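Anyone else's office moving to four days? Need opinions

eldana_k
So my boss sprang this on us Tuesday at 4:30 in the afternoon. Starting in February we can do four ten-hour days and take Fridays off, or stay on the regular five. We have 2 weeks to pick and whatever we choose is locked in until summer. My commute is 134 miles a week the way things are now, so dropping a day sounds pretty great, but I already feel like a wet sock by 5 pm. Ten hours?? Has anyone here done it for longer than a month or so?

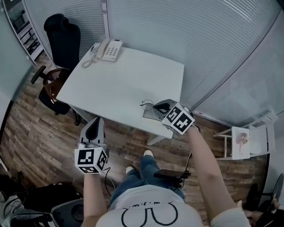
Photo: Saron Tefera

My other worry is lunch. Right now I eat at noon, and if I start at 7 that leaves a really long afternoon with nothing but the vending machine. My husband thinks I'm overthinking it (he works from the couch, so his vote counts for half).

postma_j
Did it for three years at Wokix. Loved it and would go back tomorrow. The first two weeks are rough and then your body gets it. Move lunch to 12:30 and have a real snack at 3. I was saving some 900 bucks a year on gas and parking, and Friday mornings at the grocery store are heaven.

mulu_yilma
Gonna disagree with Jasper here. We tried it at Pluvelon and by the last two hours of the day people were just moving emails around. I made more mistakes between 4 and 6 than in the rest of the week put together. Then I'd sleep half of Friday, so what did I gain? If you have kids, forget it – daycare closed at 5:45 and my wife did every single pickup for five months. She still brings it up!

postma_j
OK, the daycare thing is fair, I don't have kids. But the mistakes part sounds like a you problem lol

mulu_yilma
Said the guy who locked his keys in his car twice in one winter.

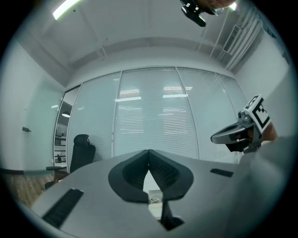 Anyway Eldana, the thing I'd ask before signing anything is what happens on holiday weeks. At our place a holiday only paid eight hours, so you either burned two hours of vacation or made them up on another day. I lost a day and a half of vacation before I caught on. Get it in writing.

gemechu.kahsay
Seconding the holiday question. Also ask who covers Fridays. We had customers calling all day and the three people who stayed on five days got slammed. They got pretty cranky with the rest of us and I can't say I blame them.

eldana_k
Oh wow, I hadn't even thought about holidays. Just emailed HR. Mulu, no kids yet, but we do have an old dog who needs to go out at lunch, and she would not be on board with ten hours plus the drive.

postma_j
Dog walker! You'd still come out ahead.

mulu_yilma
Have you priced a dog walker lately?

eldana_k
I have not, and now I'm scared to. Will post when HR writes back.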